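Home | Forums | Cells & Grippers | New Posts | Search | Log in

Fingers losing grip on soft pouches after pad swap
6 min read
14 replies - 3 shares

tresano_dimas
Need a second opinion, we ship in August and I'm running out of ideas. Cell is one arm, two finger electric gripper, wrist cam, wood table. Job is picking zippered fabric pouches, the pencil case kind, and dropping them in a chute. Swapped the finger pads last week. Since then it slips maybe mid lift, pouch rotates, zipper pull hangs down, chute jams. Old pads did not do this. Same program, same force number, same speed. What did I break

flatwasher
Force number the same, ok, but did you redo the finger zero after the swap? New pads are thicker. Controller thinks it's closed further than it is.

tresano_dimas
No. Didn't know I had to. The pads are the same part number

flatwasher
Same part number, different wear. Your old ones were worn down and the zero was taught on worn pads. Do it again. Fingers empty, close slow, save, power cycle. Then check the opening with a gauge block, not by eye.

J_Kumarasinghe
Going to disagree with flatwasher a bit. Zero matters if you're gripping to a position. If he's gripping to a force then the pad thickness mostly washes out. Dimas which mode is it?

tresano_dimas
Position with a force limit. I think. Aguiar set it up before they handed over and the sheet just says "soft grip"

J_Kumarasinghe
Then you have both problems lol. It stops at whichever comes first. Go look at the recipe page and write down what it really is before touching anything.

padprinter
whats the pad material. we had shiny fabric bags on a Flalo gripper, smooth pads were useless on it, went to ribbed and it was fine the same day

tresano_dimas
Mixed at the moment. That's how it came in the kit, grooved on one side and plain on the other.

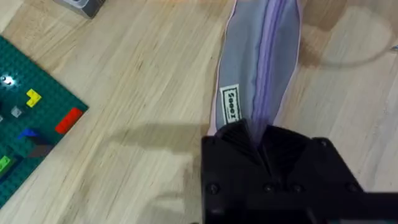
Does the zipper go between the fingers or off to one side?

Between them, down at the end where the fabric bunches up. I tried gripping beside the zipper and the pouch folded over every time.

padprinter
ok so you've got one finger pushing on slick cloth with nothing to bite. put grooved on both

flatwasher
Disagree, grooved on both will chew the piping on a thin pouch. Seen it. Customer sent back a whole carton with little comb marks. One grooved one plain is a normal setup for textile, leave it and fix the zero.

padprinter
depends how hard you squeeze. we squeezed less and had no marks in 3 months

flatwasher
And I squeezed less and dropped them. So.

cellmate_rae
Before anyone buys pads - did you clean the new ones? They come with mold release on them. Feels like nothing to your thumb but it's slick as anything. Alcohol wipe, let it dry, wipe again. Don't use the degreaser from the shop, it makes the rubber go hard.

tresano_dimas
Did not clean them. Straight out of the bag and onto the fingers

cellmate_rae
There you go maybe

J_Kumarasinghe
Order I would do it in, because if you change everything at once you learn nothing:
- wipe the pads, run 100 picks, log the drops
- check pad screws, they settle after the first shift. Torque them with the little driver, not the drill
- redo zero, run 100 more
- only then play with force
And keep the old pads! People toss them. Put one back on if you need to prove it was the pads.

tresano_dimas
Old pads are in the trash, trash is gone. Will do the rest tomorow

flatwasher
Also slow the lift down for the first bit. First inch slow then full speed. Costs you nothing on cycle time if the chute is the slow part anyway. Most of my "grip" problems were really acceleration problems.

J_Kumarasinghe
Agree on that one. And check the arm payload setting while you're in there. If Aguiar left it on the default it may be jerking at the top of the lift.

tresano_dimas
Update 12/16/24. Sorry for the gap.
Wiped pads twice. 9 drops in 100, before that I was getting way more but didn't log it, my bad. One pad screw was loose, the back one you can't reach without taking the finger off. Tightened, then redid the zero like flatwasher said. It was off, not by a lot. Ran 200 after that with the slow lift in. 3 drops, all of them pouches that came in zipper open.
Mode was position with force limit and the limit was never getting reached. So Jahangir was right about looking first

J_Kumarasinghe
Good. Raise nothing then. Write the zero value on tape on the controller door so the next person has it.

flatwasher
told you it was the zero

cellmate_rae
Or the wipe

flatwasher
Wipe got him to 9. Zero got him to 3, on double the picks.

cellmate_rae
Zero and a screw and a slow lift, all changed together. You can't claim that one

padprinter
still think grooved both sides would of done it with none of this

tresano_dimas
Not changing pads again before we ship, sorry padprinter. Have a spare set from Tatside coming so I can try it on the bench cell after. How often does everybody redo zero? Manual just says "periodically"

flatwasher
Every pad change and every crash. Otherwise leave it.

J_Kumarasinghe
Same, plus a gauge block check at the start of the week. Takes a minute. Pads on my cell go 647 hours before I see wear at the tips but I'm on cardboard, fabric should be kinder to them.

padprinter
fabric with metal zipper pulls is not kinder

tresano_dimas
These are small pulls but noted. I'll check the tips when I wipe them. Thanks all, going back to fight the chute sensor now, seperate thread if I lose

Reply | Share | Back to top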